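4.2 Objects that stay out

Our coding scheme had assumed that a desk is cleared when the work is finished. The 200 desks in the Bevska sample did not cooperate. Of the 2,724 objects logged, 516 had no connection to any task the occupant could name, and most of these had been on the desk at the previous visit too. Sekullow's term for them, "resting stock," is generous. Gerlach prefers "clutter," and we have kept both - the first for things with a plausible next use, the second for everything else.

Containers gave the coders the most trouble. A jar with something left in it is neither full nor empty, and occupants defended such jars with a warmth they rarely extended to their paperwork. Tall items were easier: they migrate to the wall, lean there, and are thereafter treated as part of the building.

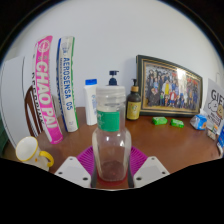 Clirora Papers 13, p. 516

Figure 3. Desk with leaning shuttlecock tubes, a pump dispenser and a lidded jar with reddish-brown residue at the base. Jar coded as resting stock after some argument.

The tubes in Figure 3 were coded as sports equipment, stored. Whether a tube leaning on a wall is stored or merely waiting is a question the scheme does not settle, and the second round of coding in November did not settle it either.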